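Kirside tall utensil basket, mustard – four months of use

Reviewed by Hammad Hayat
2 December 2025

I bought this basket in the summer to replace a ceramic crock that had lost a chip from its rim and was too narrow to begin with. Our drawers are shallow and a ladle stops them from closing, so anything with a long handle has to live on the counter or the table.

I looked at two others first. The Gotix caddy has a turning base and fixed dividers, and the dividers were too close together for the wide spatulas I own. The Siddiqui wire holder was a good size, but thin handles went straight through the mesh and scratched the shelf. The Kirside is a plain plastic basket with no dividers and no moving parts. I paid $14 for it at Irkadetti, the housewares store near my work. They had it in gray and white as well.

Size and weight

It is tall for its width. A standard wooden spoon stands with its head well clear of the rim, so you can tell what you are reaching for. Short things are a problem. Measuring spoons and the vegetable peeler drop to the bottom and I have to tip everything out to get them back. I keep those in a cup now.

The basket weighs very little. With a full load it stays put. With only two or three heavy tools all on one side, it will lean if you bump it. I put a folded dish towel in the bottom for the first week, then took it out again when it started to smell damp.

Cleaning

The slots let air through, and handles that go in a little wet do dry. They also let drips out, so it needs something under it if you load it straight from the sink. Flour and crumbs collect along the inside edges of the slots. A bottle brush gets most of it. I wash it by hand every couple of weeks. The label says top rack only, but it is too tall for the top rack of my dishwasher.

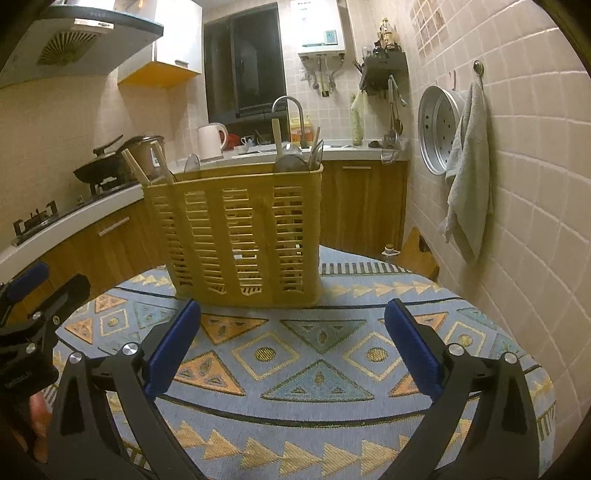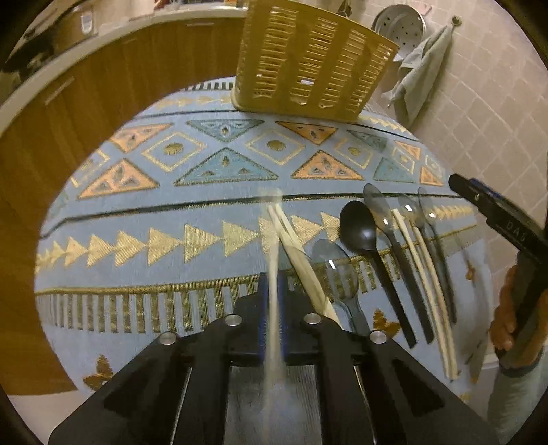 Color was the part I was least sure of when I ordered. Mustard yellow can look brown indoors, and I had only seen it under store lights. It has held up fine on the kitchen table, where the patterned blue cloth has orange triangles in it and the yellow sits well next to them. The plastic has a slight shine and picks up highlights on the front. I have not seen any fading or staining so far, and that includes a spoon that went in with turmeric on it.

I would buy it again at the same price. At $20 I would think about it, and at $40 I would want a heavier base and a removable tray. If you mostly own short tools, get something lower. For ladles, long spoons and cooking chopsticks it does the job.

Rating: 4 out of 5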